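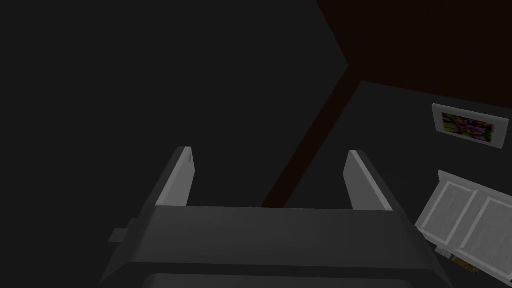
December, notebook entry, dye bench

Started the second round of indigo vats at 8:15. Dolores Abernathy had already weighed out the wool, 100 g skeins, all scoured last night and left in the sink to stay wet. The Bronach yarn is softer than the lot we had in the fall and drinks up water slower, so I gave it another half hour before it went near a vat.

Vat A is the fructose vat, Vat B the iron one. Both were made up from the same jar of Gonel powder. A looked good by 9: coppery skin on top, yellow-green underneath, a fair head of bubbles. B was still blue all the way down. Stirred it, put the lid back on, left it alone. Checked pH on both, A at 10, B closer to 11. Added nothing.

First dips in A, three minutes each, five minutes out in the air. Skein 1 got two dips, skein 2 got four, skein 3 got six. The step between two and four is big. Between four and six I can hardly tell them apart while wet, will look again tomorrow when they are dry and rinsed.

Skein 4 has a pale band where the tie was too tight. My fault. Retied the rest with a loose figure eight, cotton string, and moved the ties between dips.

B came around at 11:40. Color is grayer than A, as Paweena Pongsiri said it would be. She wants this one for the Bunnag order and not the bright one. I did two skeins for her and hung them at the left end of the rack with a knot in the tie string. Please don't rinse those two — she wants to do it herself with vinegar in the last water.

Stock and money: opened the last bag of lime. Yarn on the shelf, 863 g after today's skeins came off. Illeck quoted 111 dollars for the next batch of yarn, shipping included, and I think we should take it. The price is good until the end of the month.

Temperature trouble again in the afternoon. A dropped to 84 F when the heat went off in the back and the dye started going on streaky. Set the pot in a bucket of hot water and it was back to 100 in twenty minutes. Skein 7 was dipped before I noticed, so treat it as a reject or overdye it with the weld.

To do
Rinse A skeins, neutral soap, two changes of water
Card swatches for dips 2, 4 and 6
Feed A a spoon of fructose before closing
Ask Dolores where the long thermometer went
Order lime

Closed both vats at 4:50, lids taped.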